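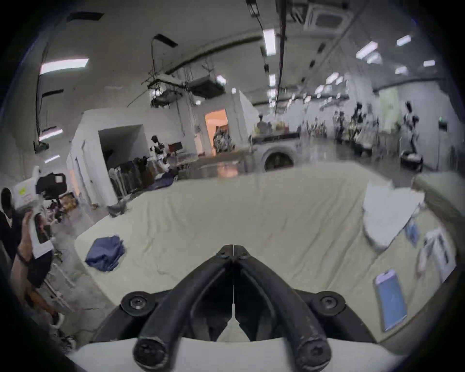 Folding table with the sheet on it, blue pile still to do

Folding on a table with a sheet over it
Laundry and Linens board, 11 replies, showing first 6

stisell_4
I moved my folding from the bed to a big table and put an old cream sheet over it. White stuff goes on the right once it's folded, blue and gray wait on the left. My back is better for it. The trouble is the sheet. It wrinkles up as soon as I start, and then I'm smoothing the sheet as much as the clothes. Do you cover your table or fold on the bare top?

Ultora
Bare top. A sheet drags against the cloth and you can't get a flat crease. Wipe the table down first and you're fine.

hlongwane2882
Disagree with Ultora. My table has a rough spot that snagged two good shirts in December. Cover stays on. Pull it tight and clip it under the edge with binder clips.

Ultora
Then sand the rough spot.

hlongwane2882
It's a rental. The table isn't mine.

Sioned Gwilliam
I used to fold at a hotel, up to 500 towels on a shift, always on a padded cover that was tied down. A loose sheet is the worst of both. If you don't want to buy padding, put a flannel blanket under the sheet and tuck both in. Also, don't let the blue pile sit bunched like that if it's denim. Shake it out and lay it flat while it waits.

vimov
I wouldn't bother with denim. It gets worn once and looks the same either way. I'd move the phone, though. I folded mine into a towel and ran the towel through the wash the next week.

stisell_4
Clips tried tonight. Better, but the corners still creep. Going to look for a flannel blanket this weekend. Phone goes on the shelf from now on.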